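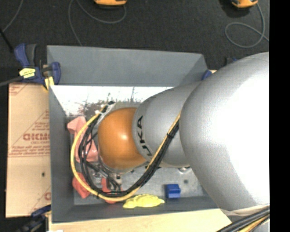 Gray storage bins: scuffs inside, worth cleaning?
Home > Garage and Workshop > Storage

endero57
Posts: 3,516
01/02/2019

Finally emptied out the big gray bins that came with the shop and now I can't stop looking at the insides. Tall straight sides, matte gray, and they look fine from across the room. Then you lean over and it's scratches, smudges and brown marks that laugh at dish soap. I want to keep small parts in them and I'm torn between scrubbing them properly or dropping in a liner and forgetting it. What do you all do?

bellamy_bins
Posts: 1,000

Liner, every time. I cut up an old rubber mat from Zovmont for mine back in July and haven't thought about it again. Small stuff slides around less too (and it's so much quieter when you toss a handful of bolts in!).

herkau_shop

Have to disagree with Bellamy. Grit gets under a liner and grinds away where you can't see it, and then you pull it up and the floor's twice as bad as before. Baking soda paste, leave it ten minutes, white pad, rinse. Scratches stay, obviously, but the brown stuff mostly lifts if it's only grime.

endero57

Tried the paste on one corner tonight. Some of it came up, some of it didn't budge. How hard can I lean on the pad before I make it worse?

herkau_shop

Not very. If it's dulling the surface around the mark, stop. And don't go at it with a green pad, I ruined a nice one that way.

bellamy_bins

Or, hear me out, you put a mat over it and go have dinner. Grit isn't a problem if you lift the thing out and shake it once in a while. They're bins!

tallshelf

Depends what's going in. Greasy parts, leave it alone, it'll look the same in a week. Anything you want to spot easily, I'd clean it, small dark screws disappear against a stained floor. I spent a whole evening hunting for one set screw that was sitting right on a smudge.

endero57

OK that's a good point, most of mine are small and dark. I'll scrub the two for screws and stick mats in the rest. Bellamy, how thick was that mat?

bellamy_bins

Quarter inch. Cut it a hair small or the corners curl up on you.

herkau_shop

And vacuum first, please.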